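Table Layout and Tray Choice for Sorting Small Parts
Final Report, Workshop Practice Project
Wednesday, August 21, 2019

1. Background

The parts drawers in the Trornavness workshop had not been sorted for several years. Screws, washers, spacers and cable clips were mixed together, and most students bought new ones instead of looking. Our project was to sort the drawers and, while doing it, to find out which table layout made the work easiest.

We limited the project to one table with a butcher-block top. The top is light in color, but the grain varies a lot from strip to strip and the seams are dark. We mention this early on because it ended up affecting the results. A small brass washer dropped on a plain white bench is easy to find. On this wood it is not.

2. Materials

We used things that were already in the building, plus one order of trays from Vikero. The final set was a white rectangular plastic container with rounded corners, a small blue tray with raised sides, and a black tray. We also tried a set of shallow metal lids from the Sepúlveda kitchen store room. They slid too easily and we gave them back.

The potted succulent was on the table before we started. We moved it to a windowsill for the first week and then returned it to a far corner, where it is out of the way. It is in a white pot with a faceted pattern.

3. Method

Unsorted parts went into the white container. One person picked from it and placed parts into the two trays. Fasteners went into the blue tray and everything else went into the black tray. When a tray was full it was emptied into labeled drawers and a tally was written on the Gumach sheet.

Layout A had the container at the near edge and the trays on either side of it. Layout B had the container near the center of the table and both trays farther back, close together. Each session lasted around 6 minutes, after which the sorter took a break. We did not use a timer with an alarm because it made people rush at the end.

4. Results

We sorted 3,407 parts in total. Of these, 2,021 were sorted with Layout B and the rest with Layout A. The totals should not be compared directly, as Layout B was used for more sessions.

The main difference was in dropped parts. With Layout A, sorters reached across their own bodies and knocked the container with their sleeves. With Layout B this mostly stopped. Two of our sorters still preferred Layout A because they are shorter and the far trays were a stretch.

Tray color mattered more than we expected. Dark rubber parts were hard to see in the black tray, and black screws were easy to see in the blue one. The white container was the best for finding the last few pieces at the bottom.

The trays did not stay square to the table. We straightened them at first, then noticed that sorters kept turning them to suit their hands, so we left them at whatever angle they ended up.

5. Problems and Changes

The tally sheet had no space for damaged parts, so these were left out of the count in the first week. We added a column in the second week. If the project is repeated in November, we recommend swapping the black tray for a lighter one and putting a plain mat under the trays to hide the grain.

Layout B is the one we left in place on the table.

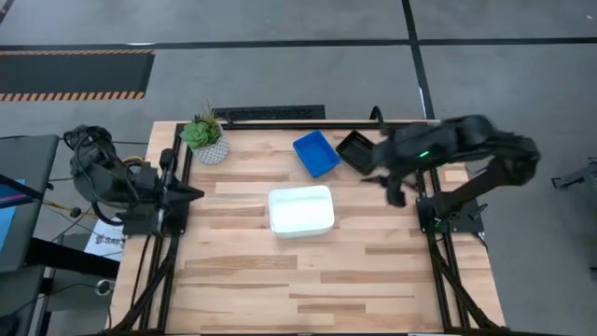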